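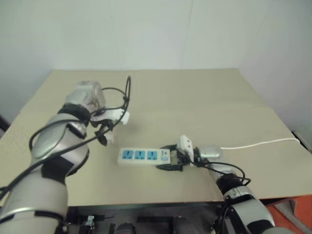

Tatu Waweru wrote to us in December to say that the lead on her old extension never reached the desk, and that every shop she tried only had the short ones. We get a lot of letters like hers, and they are more or less why Lalasmont exists.

We sell power strips, plugs and mains leads to homes, schools and small offices. The business began as a repair counter in Kashindye and moved to the present shop when the counter ran out of shelves. We now keep 2,728 items in stock – strips with and without switches, leads in most lengths, spare fuses and cable ties.

There are 15 of us. Orders are packed in the back room, with leads coiled and tied before they go in the box. Schools ordering more than 1,000 pieces should ring first so that we can agree a delivery day.

Our own range is called Ditora. We also take back old strips and leads for recycling, whoever made them. Leave them at the counter during shop hours.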